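Fukport printed tablecloth, red rose and peacock feather
Reviewed by Mairéad Mac Suibhne

The Fukport is a rectangular printed cloth sold in four lengths. I bought the second longest in February and have used it on the kitchen table every day. It replaced a plain Standus cloth of the same nominal size, and most of the comparisons below are with that one.

Size and cut

The label gives the finished size after hemming. Mine measured slightly over on the long side and correct on the short side before the first wash. After that wash it lost a small amount in length and has been stable. Corners are square. The overhang is even on all four sides when the cloth is centered, and the pattern runs parallel to the hem, which the Standus did not manage.

Fabric

Stated weight is 226 grams per square meter. I cut nothing out to check this, but it hangs well and does not lift when a door is opened. The product page does not name the fiber. I asked the seller twice and received the same care sheet both times. The underside is unprinted and grips a varnished tabletop adequately. On glass it slides.

Print

Red ground, large white and pink roses, small sky-blue leaves, blue and white peacock feathers. The roses are big enough that only a few fit across a normal table, so anyone wanting a small repeat should look elsewhere. Edges between the pink and the red are sharp. The red left a faint tint in the rinse water on the first cycle and none afterward. Wash it alone once.

Washing

It has now been through 32 cycles, all cold, all line dried. Hem stitching is intact except for a loose end at one corner, which I knotted. The light areas of the roses have held up better than I expected. Tea comes out if treated the same day. Turmeric left overnight does not come out completely, though on this pattern the remaining mark takes some finding. Oil needs dish soap before the machine.

Creasing

The weak point. The cloth ships folded tightly and the fold lines survive washing. Ironing on medium, slightly damp, from the back, removes most of them. Folding it again in the drawer puts them back. Wai-kit Yeh, who has the same cloth in the longest size, stores hers on a cardboard tube and reports better results. I have not tried it.

Ratings online

The listing shows 3,935 ratings, and a good share of the low ones concern color. Several buyers expected a darker red. Mine matched the listing photo closely in daylight and looks more orange under a warm bulb.
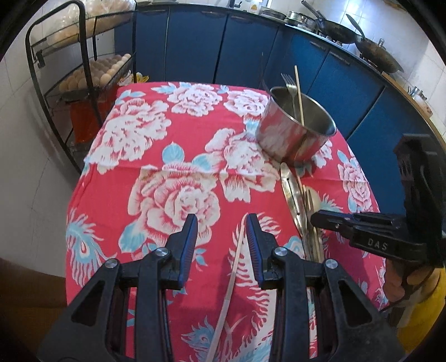
For daily use the question is how the surface behaves with kitchen things on it. Light items stay where they are put. Steel cutlery leaves no gray marks that I have found, and I am not careful with it. The pattern does affect how easily things are found: a thin wooden stick laid over the roses takes a second look, while the brass-colored slotted spatula is easy enough to pick out. A polished pot picks up pink from the cloth, so inspect the steel for smears somewhere else. The crease across the middle is the kind described under Creasing. Rated four out of five, with the missing point for the folds and the unnamed fiber. I would buy the same size again.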